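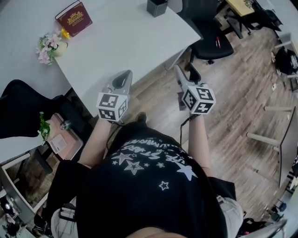

Hand-held grippers in use beside one of the office desks.

Automation and the people who work beside it

Saturday, December 14, 2019
By Albane Barbier

Filed under: Work and Automation

Print this page | E-mail this page

In July the management of Sekier informed staff at the Stasturby office that certain routine tasks would in time be passed to machines. I have worked in that office for 5 years, and I was asked to represent the administrative section in the discussions that followed. What I set down on these pages is my own view and does not bind my employer.

The tasks concerned are modest ones. They include clearing desks at the end of the day, returning pens and books to their places, and moving post between the two floors. The supplier, Kramer, proposed that the machines should learn from recorded examples of people doing the same work. An employee takes a gripper in each hand, with a patterned cube fixed to each one so that its position can be followed, and carries out the task with the grippers instead of the fingers. Kramer asked for 3000 such examples before the first review. At the time of writing we have passed 1000.

The first matter we raised was time. Recording had been described to us as something that could be fitted in between other duties, and several colleagues found that it could not. It is now entered on the rota as work in its own right, in sessions of 25 minutes, and no member of staff may be booked for two sessions in succession. The forearms tire sooner than one would expect. Picking up a pen from the seat of a chair, a thing one does without thought, becomes a slow and careful business when the hand is replaced by a pair of jaws.

The second matter was skill. Those who have cleared and arranged these desks for years know which papers may be moved and which must be left exactly where they lie. That knowledge had never been written down, and it formed no part of anyone's job description. It does now. The grading of two posts was revised in consequence, and I consider this the most useful result of the whole exercise so far.

The third matter remains open. Staff have asked what will become of the hours released once the machines are in service. Management has stated that no post will be withdrawn during the trial, which is known internally as Stomel. I accept that statement as it was given. It does not, however, extend beyond the trial, and we have requested a written answer on the period after it. Colleagues who are giving their working hours to the recordings are entitled to know the terms on which they do so.

The written answer is due before the next review, and I shall publish the substance of it when it has been received.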